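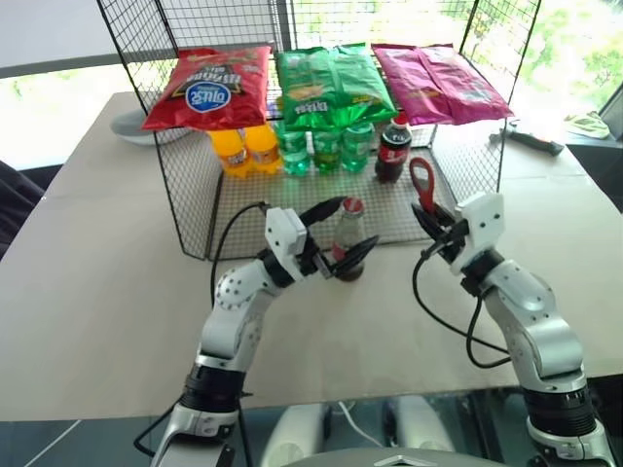 Work under the Grostari small-retail display grant continued through the second quarter on the two-level counter unit. The layout adopted in the last report has been kept: snacks on top, drinks below, with one product type per block. On the wire-mesh unit the chips lie across the top grid in the order red, green, pink, and the plastic bottles stand underneath as orange soda, green soda and cola. The bags reach slightly past the front edge of the grid. Zandow has been asked to quote for a top panel with more depth — the price is due in June.

Stock on hand is 197 bottles and 54 bags, held at the Skirkis storeroom. Juniper Lindqvist checks the list and sends changes to Yevhen Hrytsenko, who keeps the layout sheet. The sheet now has 18 entries. Two entries for glass bottles remain open, pending a decision on whether they go on the unit or are kept on the counter.
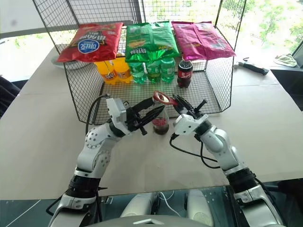 Does the deeper top panel change the budget?
The cost will be met from the 2,000 dollars set aside for fittings, and no additional funds are requested at this stage.

Remaining tasks are the shelf labels, the final layout sheet and a short restocking guide for shop staff. Rafferty Whitlock is drafting the guide. Label text was sent to Malhotra for printing on April 16, 2018, and proofs have not yet been returned. Questions on this report should go to Lucinda Kapoor.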